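4.2 Seed handling and drought scoring

We were lucky with our bean plots at Cisternas this season, and the plants told us a good deal. Of the 488 lines we sowed, 30 kept their leaves well into the dry spell, which pleased all of us (and the growers too!). Seed was sorted by hand before planting, a slow job but a friendly one.

Filed under: Crops & Water

Comments

Abelardo Durán: Lovely work. Will the seed be shared?

Skevo: Was the soil sandy?

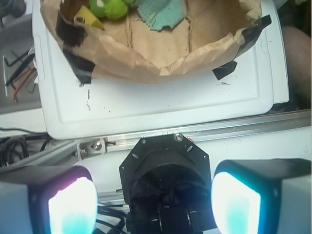
Figure 3. Opened brown paper bag taped to a white plastic tray.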